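# Hand-held gripper: setup, care and repair FAQ

Maintained by Noelia Figueroa and Liên Phí. Applies to the two-jaw hand-held gripper with ribbed pads, used singly or in pairs. Part names follow the Woster parts sheet. Send corrections to Liên.

## Setup

**What do I need before I start?**

A 2 mm hex key, the feeler gauge set, lint-free cloths, isopropyl alcohol, the small tube of pivot grease and the tool's log card. The log card stays with the tool. If the card is missing, start a new one and write "card replaced" on the first line.

**In what order should the checks be done?**

1. Pivot pins
2. Linkage play
3. Pads
4. Jaw closure
5. Camera mount
6. Zero position

Do not set the zero before the pads have been checked. A pad that is not fully seated shifts the closed position, and the zero will have to be done again.

**How do I set the zero position?**

Close the jaws by hand with nothing between them. Hold the trigger fully home and run the zero command in Niraver. The reading should settle within two seconds. Release, close again and compare. If the two readings differ by more than 10 counts, look for play in the linkage before repeating. Do not average the readings.

**What should the open reading be?**

187 counts, fully open, on a tool with new pads. Anything lower means the trigger is not returning completely or the linkage is touching the housing. The usual culprit is the return spring sitting outside its seat.

**Does the camera need to be calibrated each time?**

No. Calibrate it after the mount has been loosened, after a drop, or when the pad tips have moved from their usual place in the preview. Both jaws should be visible at full opening and at full closure. If one jaw sits noticeably lower than the other in the preview, the mount is twisted.

## Working checks

**Is a closure test on the bench block enough?**

It is enough for the zero. It does not show how the pads behave on a thin or flexible edge. After any pad change, also test on a thin-walled plastic container. Put one jaw on each side of the wall, close slowly and watch whether both pads make contact together.

Keep the tool square to the wall. A slight tilt puts the load on one corner of the pad, and the result looks the same as a badly seated pad. Araceli Ibarra rejected two good sets in August for this reason, and the instruction was added afterwards. 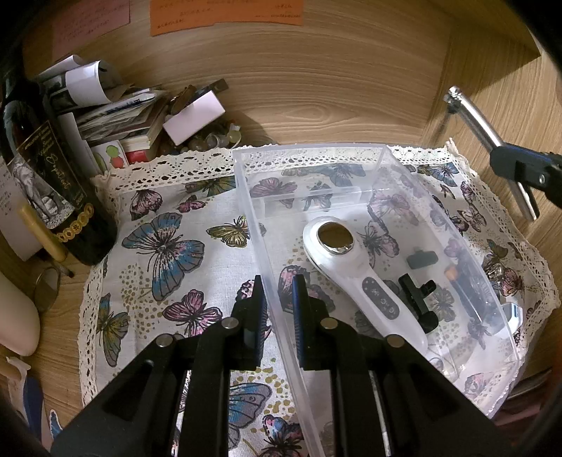 Repeat the closure at three points along the wall, then once near a corner, where the plastic is stiffer. The container should not slide when the pads meet. If it is drawn to one side, one jaw is leading, and the linkage on the other side needs attention. Note the side on the card as left or right as seen from the camera.

**Can I run this check on a table with other things on it?**

Yes. The bench block needs a hard, clear surface, but the thin-wall test does not. Patterned cloth is acceptable. Make sure that loose items do not touch the outside of the linkage arms when the jaws open.

**What if two tools are in use together?**

Zero them one at a time, with the other switched off. Label the cards A and B. Pads may be swapped between tools only as a full set.

## Routine care

**How often should the pads be cleaned?**

At the start of each session, and again after handling anything greasy or dusty. Wipe along the ribs with alcohol on a cloth. Do not soak the pads. The adhesive behind them softens, and the lower edge starts to lift after a few days.

**When are pads replaced?**

At 1,000 logged closures, or earlier if a rib is torn, an edge has lifted or the surface stays shiny after cleaning. Replace both sides together.

**How do I replace a pad?**

Open the jaws fully and peel the old pad from the tip downwards. Remove all the adhesive. Fit the new pad from the base, press it flat and hold it for 52 seconds – the time on the adhesive packet, and worth keeping to. Leave the tool open overnight if possible. Then do the closure test and set the zero.

**Do the pivot pins need grease?**

A trace only. Grease that reaches the pad has to be cleaned off completely, and the pad usually needs replacing anyway. Shehata grease and the older Gaturer grease must not be mixed. If you do not know which was used last, clean the pin first.

## Faults and repair

**One jaw closes before the other.**

Check the pins on the slower side. A tight pin is more common than a bent arm. Back the retaining screw off by an eighth of a turn and try again. If nothing changes, remove the pin and inspect it for scoring.

**The jaws close but the reading drifts.**

Reseat the encoder cable. If the drift continues, replace the cable before you suspect the encoder.

**There is a click near full closure.**

Usually dirt in the linkage. Brush it out with the jaws open. A click that remains after cleaning goes to Shaimaa Ashour with the card.

**May I straighten a bent arm?**

No. Fit a new one. Straightened arms have cracked at the pin hole.

**Who signs the card after a repair?**

The person who did the repair and one other. Kenza El Fassi holds the spare cards and the key to the parts drawer.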